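Piltholm two-arm teleoperation kit, reviewed after six weeks

We bought the Piltholm kit in June to record demonstrations for small handling jobs: opening things, closing them, passing them from one arm to the other. Before that we used a single arm and guided it by hand, and anything that needed a second grip was out of reach.

You get two follower arms, two leader arms for the operator, wrist cameras and a box of printed fingers. Sreekumar Pai and I put it together in a day. The manual is thin on cable routing, and we redid ours twice. Pairing leaders to followers took 16 minutes the first time and is quick now.

The leaders are light and track well. Slow moves come through cleanly. Fast ones lag a little, and new operators tend to overshoot until they learn to wait. Hema Rai had never driven an arm before and was getting usable episodes on her second morning.

Small soft goods are the real test. A snap strap on a wallet is a good one, because the finger has to get close to the leather without dragging the whole thing over the mat.

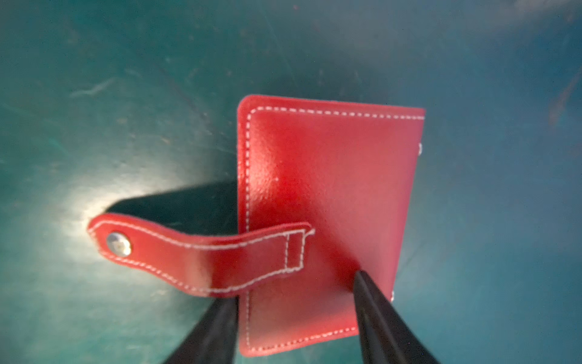 Force feedback is the weak point. The leader handles give you a faint buzz on contact and that is all, so the operator works by eye. In our first full session we kept 23 episodes and threw out 6, mostly for squeezing too hard. The wrist view helps a lot here. We run it large on the monitor with the overhead view beside it.

Two-handed work is where the kit earns its price. The arms can reach each other over the middle of the table, and the software keeps both streams in step.
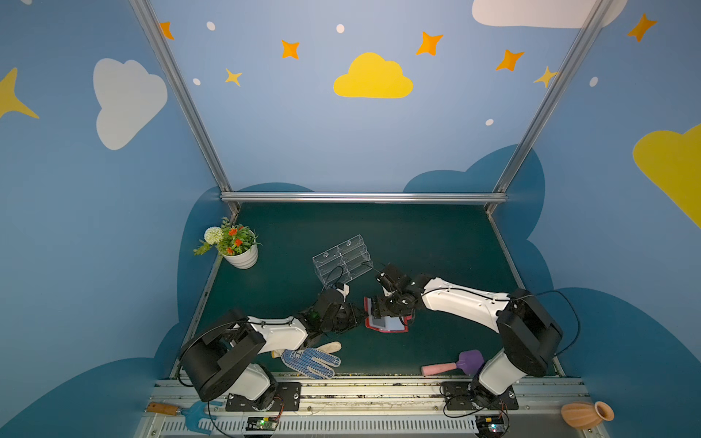 Both arms at work, with a clear tiered stand in the left gripper.

The standard fingers are fine on boxes and handles. For thin sheets use the ribbed ones. They hold plastic sleeves better, though picking up one sleeve at a time still takes patience.
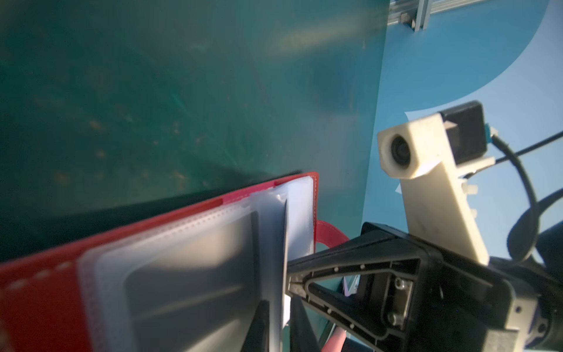
Ribbed finger on the plastic pages of a red binder.

Other complaints: the foot pedal that starts and stops recording slides on a hard floor, and the export tool has crashed on us 4 times. Support answered within a day and sent a patch that fixed most of it.

If you only teach pick and place, a single arm costs less and will do. For two-handed tasks I would buy the Piltholm again, and order spare fingers with it.

Venkatesh Bangera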